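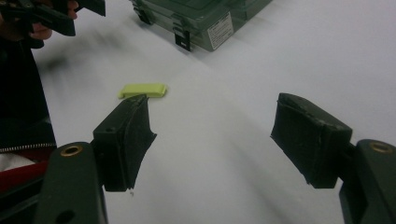
Informe de avance del taller de juegos de mesa, octubre

Hola, Jummai:

Te mando el informe del trimestre, que ya sé que lo querías en dos páginas y me voy a pasar un poco. Empiezo por lo que más te interesa y luego me enrollo con los detalles, así puedes dejar de leer cuando quieras.

Llevamos 681 fichas revisadas de las 869 que salieron en el inventario de junio. Quedan por tanto 188, casi todas del juego de caminos, que es el que más piezas pequeñas tiene y el que dejamos para el final a propósito (o por pereza, según a quién preguntes). De los 18 juegos que entraban en la ayuda de Tumaver, hay once cerrados, con su bolsa, su etiqueta y su hoja de recuento dentro de la caja. Otros cuatro están a medias y tres ni los hemos abierto.

Cómo trabajamos

La mesa blanca ha sido un acierto, te lo digo ya. En primavera revisábamos sobre el tablero marrón del fondo y con las fichas oscuras era un suplicio, no se veía una muesca ni a tiros. Ahora se pone la ficha en la mesa, sola, se le da la vuelta, se mira el canto y se decide: vale, se limpia o se aparta. Una pieza verde lima como las del juego de caminos canta muchísimo sobre el blanco, y hasta la sombrita que hace te dice si apoya bien o si está alabeada. Parece una tontería y nos ha ahorrado tardes enteras.

Lo de revisar de una en una lo discutimos bastante al principio. Yo era de volcar la caja y separar por colores, que es lo que he hecho toda la vida en mi casa, pero con los juegos de Jeltiner pasaba una cosa: al volcar se mezclaban las fichas de repuesto con las originales y luego no había forma de saber cuál era cuál. El tono cambia un pelín, las de repuesto tiran más a amarillo, y a media tarde con la luz de la ventana ya no distingues nada. Así que de una en una. Se tarda más, sí, pero desde que lo hacemos así no hemos tenido que repetir ningún recuento.

Las fichas verdes

Les dedico un apartado porque me preguntaste por ellas en el último correo. Son los rectangulitos planos con los bordes redondeados, los que marcan tramo en el juego de caminos. El inventario decía que eran 141 y nosotros de momento hemos encontrado 96, repartidas en tres cajas distintas, una de ellas la del dominó, que vete a saber. Las que han aparecido están muy bien en general. Hay seis con el borde mordido (literalmente, yo creo que algún crío) y una partida por la mitad que he pegado y que aguanta, aunque no la pondría en una caja de préstamo.

Te adelanto que si al acabar faltan más de veinte habrá que encargar. Pedí precio al taller que nos hizo las de repuesto y me contestaron que el mínimo es una bolsa entera, así que sobrarían. No me parece mal, guardamos las sobrantes y listo, pero quiero que lo sepas antes de que te llegue la factura. Eso sí, les he pedido que esta vez nos manden una muestra del color antes de fabricar nada, que la otra vez fuimos de confiados y así nos luce el pelo.

Lo que ha ido mal

Pues las etiquetas. Compramos las Avham porque eran las que venían en la lista y se despegan de las bolsas a las dos semanas, sobre todo si la bolsa se ha doblado por ahí. Perdimos una mañana volviendo a emparejar etiquetas y bolsas, que encima había cuatro bolsas de peones rojos prácticamente iguales. Ahora escribimos también el código con rotulador en la propia bolsa. Queda feo, no te digo que no, pero se lee.

También calculé fatal el tiempo de limpieza. Puse en la solicitud que cada juego llevaría una tarde y los de piezas con relieve llevan dos, a veces tres. La suciedad se mete en las ranuras y hay que ir con el cepillito. Los planos, en cambio, van volando: paño húmedo, paño seco y a otra cosa. En el plan del trimestre que viene ya lo he puesto por separado, piezas planas por un lado y piezas con relieve por otro, y salen las cuentas sin pedir más dinero.

Y la caja grande del Obi sigue sin tapa. La busqué en el almacén dos veces. He metido el juego en una de las cajas de archivo que sobraban y le he pegado delante la fotocopia de la portada, que ha quedado hasta graciosa.

Dinero

Poco que contar. Hemos gastado lo de bolsas, etiquetas y material de limpieza, y está casi intacta la partida de reposición de piezas, que es donde entrará el pedido de las verdes si al final toca. No hemos usado nada de transporte porque los juegos de la biblioteca los fui trayendo yo en el coche. Si se puede, me gustaría pasar lo de transporte a reposición. Dime si hace falta un escrito formal o te vale con este informe, que en la anterior convocatoria bastó con un correo. Los tiques te los mando escaneados en otro mensaje, están todos menos el de los cepillos, que lo tengo localizado pero en otra chaqueta.

Hasta final de año

Quiero terminar las 188 que faltan antes de las vacaciones. Voy a empezar por los tres juegos sin abrir, por si dentro aparecen más verdes, y después ya el de caminos entero, de un tirón. Cuando esté todo contado haremos la prueba de préstamo con cinco juegos: salen, vuelven, y se revisan otra vez en la mesa con la hoja de recuento delante. Me hace mucha ilusión esa parte, te confieso, porque llevo meses mirando fichas y no he jugado ni una partida.

Para la prueba me vendría bien que me confirmaras dos cosas. La primera, si los juegos se pueden prestar ya con la etiqueta de Tumaver en la caja o si hay que esperar al cierre. La segunda, si quieres que las hojas de recuento vayan numeradas, que en las once que he cerrado no lo están y prefiero saberlo ahora a tener que abrirlas todas en diciembre.

Ah, y si te pasas a verlo, mejor por la mañana, que hay mejor luz. A partir de las cinco encendemos el fluorescente y el verde lima se ve de un color rarísimo.

Un abrazo, y perdona la extensión.

Anexo: lista de juegos cerrados, lista de juegos a medias, recuento provisional de fichas verdes por caja.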